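# What a Dressing-Room Humanoid Costs Before It Folds Anything

The quotation is the easy part. A supplier sends two pages, the finance office sees a unit price and a delivery date, and a purchase order is raised. Most budgets for domestic humanoids go wrong in the lines that were never on the quotation.

The buyer considered in this article is a small care provider or housing association that wants one machine for clothes handling: taking garments off a rail, laying them out, putting them back. Stultia, which fits out trial flats for housing bodies, plans such purchases under four headings. They are the room, the hands, the supply of power and data, and staff time. The robot itself is a fifth heading and is dealt with last.

## The room

A bedroom is harder to plan for than a kitchen. The working surface is low and soft, the storage is high, and the space between them is usually narrow. Hanging rails are rarely at one height. A machine that can reach a pillow may not reach a top shelf, and the reverse is also common.

The cheapest correction is to change the height of the floor under the machine. Plain timber boxes do this well and can be built in a day. They should be rated for the full standing weight with a margin, and fixed to each other if the machine is expected to step between them. Proprietary plinths are sold for the same purpose. Vávra lists one with levelling feet, and on an uneven floor the feet are worth paying for.

Measure the bed with its bedding on. Measure the rail with coats on it, as a row of winter coats takes up a good deal more depth than bare hangers. 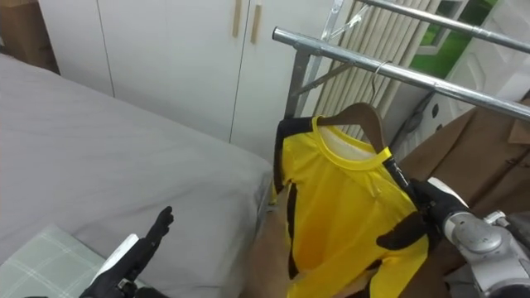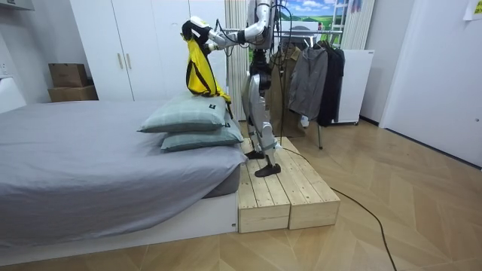

*Clothes handling between the rail and the bed, with the machine standing on pine boxes.*

## The hands

Hands are consumables and should be budgeted as such. Fingers wear at the tips and the joints loosen. Knitted fabric pulls at any exposed edge, so gloves or sleeves are normally fitted, and these wear out first. Hesico supplies replacement gloves in boxes of 100. A site running one shift a day should order 200 for the first year and review the figure in October, when heavier clothing comes into use.

Ask the supplier three things in writing: whether a single finger can be replaced on site, whether the left and right hands share parts, and how long a hand is away when it goes back for repair. If the answer to the last is more than a fortnight, a spare hand belongs in the capital budget. Buying it later from the maintenance budget is slower and tends to need a second approval.

Test garments should be bought too. Residents' own clothes are not suitable for commissioning. The set should cover stretch fabric, stiff fabric, linings, hoods and zips, in colours that contrast with the bedding and in colours that do not.

## Power and data

Tethered running is normal in the early months. The cable has to go somewhere, and the shortest route is often across a doorway. Allow for an extra socket on the wall nearest the machine, and for floor covers wherever people walk. At the Plukedham flats the electrical work came to 131 hours across the whole building, most of it spent on moving sockets that had been placed for bedside lamps.

Wireless links should be surveyed with the wardrobe doors both open and shut.

## Staff time

One trained person must be within reach of the stop control whenever the machine is live. That is a salary line and should be shown as one. Plukedham set aside 2,000 hours for the first year and recorded them separately from care hours, which made the second-year bid much simpler to write.

Training should be booked before delivery. A Monday delivery with training on the following Monday leaves a week in which the warranty period is running and the machine is not.

## The machine

With the other headings priced, the choice of machine becomes narrower. Reach, standing weight and hand repair terms will rule out some models. Walking speed matters very little in a bedroom and can be left out of the scoring.

Leasing suits a site that has not yet settled its room layout. Purchase suits one that has, provided that the supplier commits to a fixed price for hands over the full term. Ask for that price before the demonstration.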